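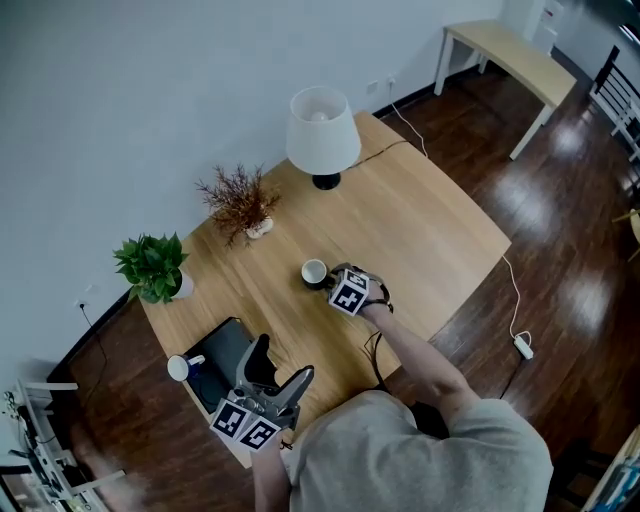
Lukex 4: a review after a month of mugs

Print this page | E-mail this to a friend

I've been living with Lukex since the start of October, and I've got opinions. If you haven't run into it, Lukex is the tracking and cleanup software from Delovby. You feed it recordings of somebody doing a job with a pair of hand-held grippers with marker cubes on them, and it gives you back clean hand paths, jaw openings and time stamps that you can train a control policy on. I'd been doing all of that with my own pile of scripts, so I wasn't exactly a tough audience. Pretty much anything would have been nicer than my scripts!

My test job was clearing mugs off a table, right hand and left hand both working. I picked it because mugs are sneaky. The handle can point anywhere, and a dark mug next to a dark gripper is a mean thing to ask any tracker to sort out. I recorded 275 runs in all and kept 200 for training.

Install was painless. One download, one license key, and then it wants your marker size before it'll let you do anything else. Measure the black square, please, without the white border. I got that wrong the first evening and all my hand paths came out stretched, like I'd been reaching across a dinner table for giants. The setup page could say this a lot louder than it does.

Tracking is the part I'd pay for. When two faces of a cube are in view Lukex uses both of them, and the path stays steady even when I twist my wrist. With only one face showing, it used to flip back and forth in my old scripts (anybody who's worked with square markers knows that awful little flicker), and I saw it maybe a handful of times here. When a cube goes out of sight altogether, it fills the gap and paints that stretch orange on the timeline so you can decide for yourself. I love the orange. My one gripe is that it will happily fill a gap of 5 seconds, and no guess is worth much after that long. You can lower the limit, but it's buried in a menu called Advanced Motion, three clicks down.

Jaw opening is good, too. It reads the angle between the two jaws and you get a smooth line out of it. The "grasp" labels it adds on top are less good. It likes to call a grasp the moment the tip gets near the mug, so I ended up moving a lot of those by hand – a boring evening, but only one.

Now the object side. Delovby sells an add-on called Himix that finds the things on the table for you. It did fine with mugs. It also got very interested in my houseplants and wanted to list the lamp as something I might pick up. You can draw a work area and it'll ignore everything outside of it, which mostly fixed things, but the area has straight sides only and I had to fiddle with the corners. I'd try it before you buy it. If your table is bare you may not need it at all.

Export was quick. I sent everything to Grecu, the planner I was already using, and the only hiccup was that Lukex puts the left hand first and Grecu expects the right. There's a checkbox for it. I found the checkbox after writing twenty lines of code to do the same thing, of course.

Speed is okay. My desktop isn't new, and a full batch went overnight without crashing. Scrubbing through a long recording gets choppy, though, and undo only remembers your last 4 changes, so save often when you're moving labels around.

I'd give it 4 stars out of 5. I'm keeping my license and skipping the Himix renewal for now. If they fix undo I'll come back and bump up the score.

Print this page | E-mail this to a friend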